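# Ruhige Hände gesucht (Vorkenntnisse im Greifen: vorhanden, nehmen wir an)

Dronex sucht ab November Leute, die Haushaltsdinge anfassen, hochheben und wieder hinstellen. Stundenweise, bezahlt, im Sitzen oder Stehen.

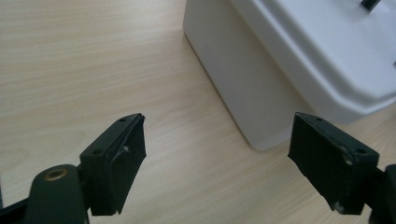 Unser Lernsystem heißt Barska und kann bisher erstaunlich wenig. Es weiß, wie man einen Becher von links nach rechts schiebt, und es hält das für eine Leistung. Damit es mehr lernt, braucht es Vorführungen von Menschen, und zwar viele. Sie führen dabei den Handgreifer über den Tisch, schließen die beiden Finger um einen Gegenstand, tun etwas halbwegs Sinnvolles damit und lassen los. Die Finger sind dunkelgrün, fast schwarz, und haben Schrammen und helle Macken. Wer neues, glänzendes Gerät erwartet, sollte sich woanders bewerben. Gegriffen wird auf einer Tischplatte in hellem Holzton, und manches darauf, etwa das große weiße Kunststoffteil, ist deutlich breiter als alles, was man einem Greifer freiwillig zumuten würde. Barska soll auch das lernen: woran man vorbeifährt.

Bis zum Abschluss der Runde wollen wir 2000 brauchbare Vorführungen. Wir haben 848. Die Betonung liegt auf brauchbar, aufgenommen haben wir nämlich deutlich mehr.

## Was Sie tun

Eine Schicht dauert drei Stunden, mit Pausen. In dieser Zeit entstehen nach unserer Erfahrung fast 100 Vorführungen, jede davon kurz. Die Aufgabe steht auf einer Karte: Deckel abnehmen, Löffel in die Schale legen, Dose hinter die Schachtel stellen. Die Karte sagt Ihnen, was am Ende wo stehen soll. Den Weg dorthin suchen Sie sich selbst.

Bitte greifen Sie so, wie Sie zu Hause greifen würden, nur etwas langsamer. Sehr elegante Bewegungen helfen uns wenig. Sehr hektische auch, die sortiert Jekov aus, unser Prüfprogramm, ohne Angabe von Gründen. Fällt Ihnen etwas herunter, beenden Sie den Durchgang mit der Taste am Griff, heben das Ding auf und fangen neu an. Misslungene Durchgänge werden nicht vom Honorar abgezogen. Wir bewahren sie sogar auf, in einem eigenen Ordner, der schneller wächst als der andere.

Zwischen den Durchgängen stellen Sie den Tisch um. Das klingt nach Nebensache, kostet aber die meisten Nerven. Menschen stellen Dinge gern immer an dieselbe Stelle, und Barska merkt sich dann die Stelle statt der Dinge. Wir haben im Frühjahr ein System trainiert, das zuverlässig nach einer Tasse griff, die gar nicht mehr da war. Bitte stellen Sie also unordentlich. Wer das von Natur aus kann, ist klar im Vorteil.

## Wen wir suchen

- Erwachsene, links- wie rechtshändig (mit links haben wir bisher viel zu wenig)
- Sie können den Greifer eine Weile halten, ohne dass das Handgelenk protestiert
- Deutsch oder Englisch, soweit es für die Aufgabenkarten reicht
- eine gewisse Toleranz gegenüber Wiederholung

Programmieren müssen Sie nicht können. Wer es kann, wird gebeten, während der Schicht keine Verbesserungsvorschläge zur Datenstruktur zu machen. Danach gern, es gibt Kaffee.

Nicht mitmachen können leider alle, die schon an der Marchetti-Reihe teilgenommen haben. Deren Bewegungen kennt Barska auswendig, samt Schlenker.

## Was Sie bekommen

42 Euro je Schicht wären zu wenig, deshalb zahlen wir 42 Euro für die Einweisung und danach pro Schicht etwas mehr; die Staffel schicken wir mit der Zusage. Die Einweisung dauert eine Stunde und wird auch dann bezahlt, wenn Sie hinterher feststellen, dass Sie den Rest Ihres Lebens anders verbringen möchten. Getränke sind frei. Ein Obstkorb ist vorhanden, gehört aber zum Versuchsmaterial.

## Was aufgezeichnet wird

Die Kamera sitzt am Greifer und schaut auf Finger und Tisch. Ihr Gesicht brauchen wir nicht. Ihre Hände können gelegentlich ins Bild geraten, wenn Sie zwischendurch umräumen; Ringe und Uhren legen Sie deshalb besser vorher ab. Ton nehmen wir nicht auf, Sie dürfen also fluchen. Die Einwilligung unterschreiben Sie vor der ersten Schicht und können sie widerrufen, dann löschen wir Ihre Durchgänge.

## Bewerbung

Ein paar formlose Zeilen genügen: Händigkeit, mögliche Uhrzeiten (wir arbeiten von 9 bis 18 Uhr) und ob Sie eher vormittags oder nachmittags geduldig sind. Lebenslauf und Foto bitte weglassen. Abgeben können Sie das am Empfang von Dronex, Stichwort »Barska«, oder über das Kontaktformular auf unserer Seite. Wir antworten innerhalb einer Woche, auch bei Absagen. Plätze für Linkshändige halten wir bis Ende November frei.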